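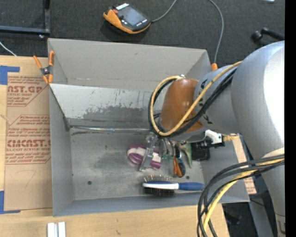

I was eleven turns deep into a Rovell run on my phone, standing in line for coffee, when the final gate opened and I yelled loud enough that the guy in front of me dropped his change. I helped him pick it up. Then I went back to my run and lost it in about a minute.

If you haven't played Rovell, it's a mobile puzzle game from Stesis, a small studio that used to make match-three stuff. You guide a little lantern keeper through a tower, one floor at a time, and the tower has 85 floors. It came out in August and I've played it pretty much every day, on the train, in the bath (don't tell my phone insurance), and once at a wedding during the speeches. Sorry, Nomvula!

So of course I jumped when Stesis let me try the winter update early. The headline is co-op. Two keepers, one tower, and you share a single pool of oil. I played it with Karabo Jacobs, who is much better than me and wasn't shy about saying so. We burned through our oil on floor six because I kept lighting every lamp I saw. I like lamps, okay? On the next try we split up, she took the left stairs, and we made it to floor 20 before the moths got us. The moths are new too and I hate them. They follow whoever has the brightest light, so you end up passing the glow back and forth and shouting at each other. It's great.

I called Lizelle Makhubela, the lead designer, to ask why co-op took so long. "We had it working in the spring and it was boring," she told me. "Both players just did their own thing and met at the top. Then Jörg broke the oil code by accident and suddenly two people were drinking from the same tank. We left it broken." Jörg Gerlach, her programmer, was on the call as well, and wanted it known that he has since fixed it properly.

There are a few things I'm less happy about. The new hub town, Ullier, looks lovely with its crooked roofs, but it takes forever to walk across, and the shop is on the far side from the tower door. Why? I've done that walk so many times now. Text is still tiny on smaller phones. And you can't rejoin a run if your connection drops, so a tunnel on my commute has killed more of my keepers than the moths have. Lizelle says rejoining is on the list for the next patch, with no date yet.

The update is free if you own the game. There's a paid costume pack, Baert, which is mostly hats, and I bought it during the call while I was supposed to be taking notes. Mine has a feather. Karabo and I are going back in tonight, and she has asked me to keep my hands off the lamps until floor ten at least.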